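About Ginix

Hi, I'm Kamil Šimek, and I buy, clean up and resell used phones from my little shop in Plostine. I started with 2 handsets in a drawer, and I've now sold more than 1000 (my sister still can't believe it!).

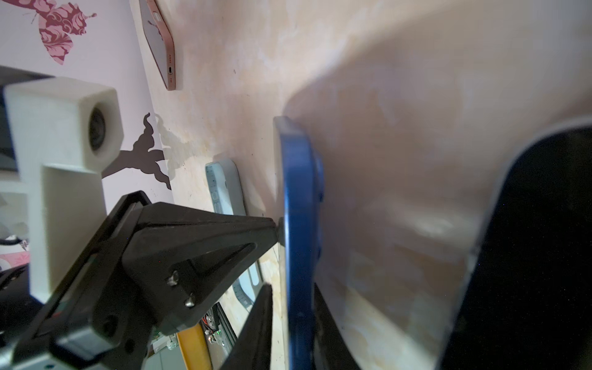 Every phone gets its buttons, speakers, charging port and camera checked by me, and I write any scratches on the ticket. Colors come and go, so just ask what's in. I also drive over to Natby twice in December for gift orders. Drop by and say hi!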